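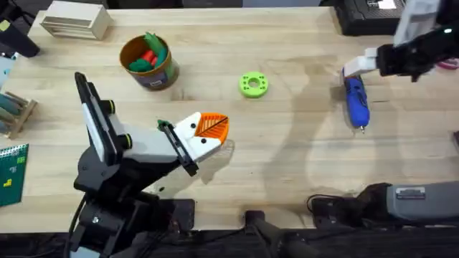
My bench top, stains and all

benchrat50
So I want to refinish this thing. It's a light wood top, pale blond with hardly any grain showing, and I've got a few darker marks on it that look like water to me. I got it secondhand back in December and they were already there. Do I sand the whole top or just go after the spots? I'd like to keep the color.

Nanna Mikkelsen
Whole top, every time. Spot sanding leaves dips and you'll feel them whenever you slide something across. Start at 120 and go easy.

prirnow_joe
Disagree with Nanna – try oxalic acid first. I did 2 coats on my old desk and the rings faded enough that I quit caring. Sanding pale wood can leave you with a patchy mess.

Nanna Mikkelsen
A desk isn't a bench, Joe. It's getting scratched again by next week anyway.

In-ho Yoon
I'd leave it alone! Mine has way worse on it (coffee, glue, who knows) and it works fine. Wipe on some oil and go build something.

benchrat50
Ha, tempting. Would oil make it go yellow though? That's my main worry.

In-ho Yoon
A little, yeah. Water-based poly stays paler but I hate how it feels under my hands.

prirnow_joe
Test it on the underside first. And wear gloves with the acid, seriously.

benchrat50
OK, acid on the underside this weekend, sander if that flops. Sorry In-ho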